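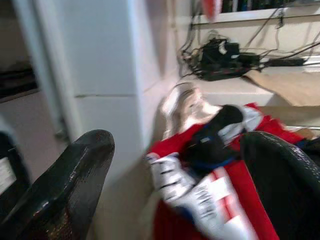 Quintero opens its doors to Plikmont's outgrown clothes and tired towels

Families in Plikmont will have somewhere new to take the shirts, sheets and towels they no longer need when Quintero, the much-loved laundry and mending shop on the corner by the old bus station, begins its winter textile swap this November.

The swap will run every Thursday from 3 in the afternoon, and anyone is welcome to come along, whether they have a whole suitcase to hand over or just want a warm place to sit and have a rummage. Clean clothes and household linen of every sort can be brought in, and visitors may take home whatever they like in return.

"We have been washing and mending for this town for 43 years, and in all that time I have never got used to seeing a good blanket go in the bin," said Nidia Cáceres, owner of Quintero. "A football shirt that one child has grown out of is another child's favourite thing in the world, and we would dearly love to help it get there."
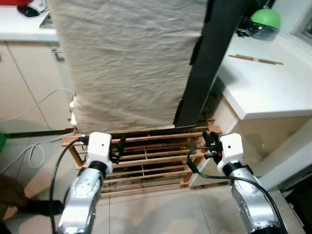

COMMUNITY NEWS

Mending lessons will be held alongside the swap, led by Rodica Manole, who taught sewing in Udiritz for over 30 years before moving to Plikmont to be nearer her grandchildren. Each lesson takes five people and covers the everyday jobs – hems, buttons, worn elbows and the like – with threads and needles provided.

"Please don't be shy if you have never held a needle," said Rodica. "Bring the thing you are fondest of and we will start with that."

Anything left unclaimed will be passed on to the Cesovley family centre. Lessons are free but places must be booked with Flor Puma at the Quintero counter.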